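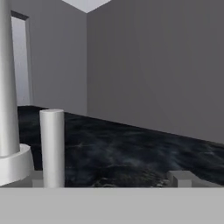
Stokmont Public Library Extends Reading Room Hours

2018-02-21

The Stokmont Public Library will keep its main reading room open until 11 p.m. on four nights a week beginning next month, the Library Board announced following its regular meeting. The room currently closes at 8 p.m.

The change follows a survey of cardholders carried out in January. Of those who answered, 93 percent said they would use the room later in the evening if it were open. Students at Stokmont Community College and residents who work day shifts were the groups most likely to ask for longer hours.

"We have heard this request for several years, and the budget now allows us to meet it," said Simone Bittencourt, director of the library. "The later hours will apply to the reading room and the periodicals desk. The children's department and the local history collection will keep their present schedule."

Two evening positions will be filled to cover the added time. Applications are being accepted through the city personnel office, and current part-time staff may apply. Nahuel Núñez, head of public services, will supervise the evening shift until a permanent supervisor is named.

Patrons who plan to stay past 8 p.m. should enter by the Jiang Street door. The Goltis Avenue entrance will be locked at the present closing time, and the parking lot on that side will close with it. Street parking on Jiang Street is free after 6 p.m. The elevator will remain in service all evening for patrons who need it.

Books may be checked out and returned at the periodicals desk during the added hours. Interlibrary loan items must still be picked up at the main circulation desk before 8 p.m. Meeting rooms will not be available for late booking, and groups that already hold evening reservations will be contacted if their end time is affected.

The board also approved a contract with Stevau, a regional heating and ventilation company, for repairs to the boiler that serves the east wing. Work will be done in the mornings before opening, and no closures are expected. Board member Wenjie Luo asked that notice be posted at both entrances if the schedule changes.

In other business, the board accepted the annual report of the Friends of the Library, presented by Lingyun Qian. The spring book sale will again be held in the lower level, with donations accepted at the circulation desk during regular hours. Textbooks and magazines cannot be accepted.

Questions about the new hours may be directed to the public services office.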